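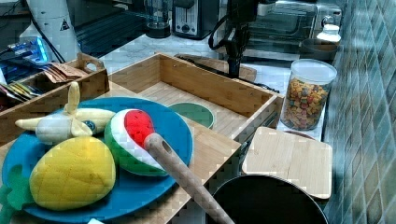 Flernia Slatted Tray, Large: Long-Term Review
Posted Sunday, May 22, 2022
Category: Kitchen storage and serving
Filed under: trays, counter organizers, play kitchen

The Flernia is a light wooden tray with low slatted sides, sold by Culholm in two sizes. I bought the large one last July to replace a metal serving tray that had warped. It was meant for carrying breakfast from the counter to the table. It now does that in the morning and holds a child's toy food for most of the rest of the day, so it has been tested under two different kinds of load.

I paid the regular price. The accessories mentioned further down were bought separately, at different times, and are covered only where they affect how the tray works.

Dimensions and fit

The inside length is 16 inches, measured at the floor between the end pieces. The product page gives only the outside length, which overstates the usable space. Anyone planning to set specific items side by side should measure for the inside figure and ignore the one on the page.

A round 8-inch plate fits at one end with the other half of the floor left free for a bowl, a mug or a jar. I use a blue plate of that size as the test piece throughout. It sits flat and doesn't ride up on the sides, and there is enough clearance to get fingertips under the rim. A full-size dinner plate also goes in, but then the remaining floor is too narrow for a bowl and will take only a mug.

The tray takes up a lot of counter. On a standard-depth counter it leaves room for a narrow organizer box on the left and a storage jar on the right, and after that there isn't much surface left for preparing food. I keep a small square bamboo cutting board in front of the jar, and it has to be moved before I can lift the tray out cleanly. Owners of short counters should look at the smaller size.

Construction

The floor is smooth and pale. The sides are low and open between the slats. Culholm describes the material as "wood" and gives no species, and the reply to my email repeated the product page word for word. I can't say more about it than that.

The joints were tight on arrival. One slat on the rear side had a rough lower edge, which I took down with fine sandpaper. After ten months of daily use one corner joint has opened slightly. It can be seen if the tray is held up to a window and it doesn't move under hand pressure. I put a small amount of wood glue in it as a precaution and clamped it overnight.

Finish quality is fair. Water beads for a short time and then starts to soak in, so spills need to be wiped promptly. I left a wet mug on the bare floor early on and it produced a faint ring that sanding removed. Since then mugs have gone on a coaster. A small round one can stay in the tray permanently without getting in the way, and I would suggest budgeting for one.

Load test

I loaded the tray with 2000 grams of bagged rice, spread over the floor, and carried it from the kitchen to the dining table and back. There was no visible sag and no noise from the joints. With the same weight moved entirely to one end, the tray was awkward to keep level and the floor gave a single click on the return trip. The click did not repeat on later runs.

The page from Culholm gives no rated load. For a breakfast this doesn't matter much. For a full pot of soup I would use something else.

Grip

The tray is carried by the sides. Because they are low, the hands end up close to the floor of the tray, and setting it down on a hard surface requires tilting one edge first to avoid pinching fingers. I got used to this within a few days. Guests don't know about it and generally put the tray down too fast the first time.

The upper edges are lightly rounded. Carrying the loaded tray down a flight of stairs left no marks on my palms, which was not the case with the metal one.

Use with dishes

Ceramic plates slide on the bare floor when the tray is tilted. The movement is slow, and the sides stop the plate before anything leaves the tray, but a full cup of coffee will slop. A thin cotton napkin under the plate cures it. Rubber shelf liner also works and holds better, though it traps crumbs and I found it unpleasant to clean.

The slatted sides let crumbs out. On a tablecloth this is a nuisance. On a bare counter it is an advantage, as the tray can be tipped toward the sink and brushed through the gaps.

Use with toy food

The tray spends its afternoons as part of a play kitchen, with the same blue plate and a handful of plush fruit from Quintero. The set I have includes a half-peeled banana with yellow flaps, a pineapple with a stitched diamond grid and green fabric leaves, and a watermelon wedge with a red top and a striped rind. All of them are large relative to the plate. With the three pieces on it together, the pineapple leaves hang over the rim.

As a surface for this kind of play the Flernia performs well. Plush doesn't slide on the wooden floor, the low sides are easy for a small child to reach over, and the plate can be loaded and unloaded from any direction. Higher sides would keep the pieces in better during transport but would make the plate hard to get at.

A long wooden spoon is the usual serving tool. Any spoon longer than the plate will stick out over the side of the tray and act as a lever if bumped, so I store it separately. The one we use has a hole near the end of the handle and could be hung from a hook.

Some notes on the plush pieces, as I was asked about them after my earlier post on play kitchens. The pineapple is the best made of the group. Its stitching has held and the filling hasn't shifted. The banana peel flaps are sewn at the base only and tend to fold under when the toy is put away, so it needs to be reshaped by hand. The watermelon wedge doesn't stand on its rind reliably and is best laid at an angle against something else. All three were surface washed with mild soap and air dried. I have not put them in a machine.

Use next to other storage

Since the tray stays out on the counter, it matters how it sits with the things around it. Mine has a divided wooden organizer box to its left, a Valley model with a cut-out handle slot in the raised end. It holds brown paper packets in one compartment and a few colored ones in another. The tone of the wood is close enough to the Flernia that the two don't clash. The slot means the box can be pulled forward with one hand while the tray stays put, and I would look for this feature in any organizer that has to stand beside a large tray.

The cereal jar on the other side is a clear cylinder with a white lid. It fits in the free half of the tray when the plate is in place, and for breakfast that is where it goes. A tall jar raises the center of gravity and should be placed toward the middle of the floor. When the jar was set tight against the end, the tray tipped more readily as I lifted it.

Cleaning and care

Culholm recommends a damp cloth and nothing further. I have followed this with two additions. Every few weeks I run a dry toothbrush between the slats, where flour and cereal dust collect. I also applied one coat of food-safe mineral oil in the winter. The oil darkened the floor slightly and evened out after several days. Water resistance improved, though not enough to leave a spill standing.

The tray is not dishwasher safe. It is also too large to stand flat in my sink, so a full rinse isn't practical. Sticky residue such as syrup or jam should be lifted with warm water on a cloth, with the grain, and the tray then dried standing on edge.

Stains after ten months: one faint tea mark near a corner and a short pencil line of domestic origin. The pencil line came off with an eraser.

Comparison with the small size

I borrowed the small version for a weekend. It uses the same slats at the same height. The 8-inch plate fits with very little room left over, and the shorter span feels stiffer when lifted with an uneven load. For one person's breakfast it would do. For plate plus jar, or for play use where several things are being moved around at once, the large size is the correct choice.

Packaging and delivery

The tray was packed in a plain carton with paper padding. There was no plastic inside except the tape. A paper label was stuck to the underside and left residue when peeled. Vegetable oil, left on for an hour and wiped off, removed most of it.

Shipping took longer than quoted by around 3 days. No tracking updates were issued in that period.

Pros
Flat, smooth floor with good usable area
Low sides, easy access from all directions
Carried the test load without sag when evenly spread
Crumbs brush out through the slats

Cons
Inside dimensions not published
Finish marks if water is left standing
Hands sit low when carrying
Wood species and rated load not stated

Rating

Four out of five. I took the point off for the corner joint and the missing specifications. The tray remains in daily use and I would buy the large size again at the same price. I will add a note here if the glued corner opens up.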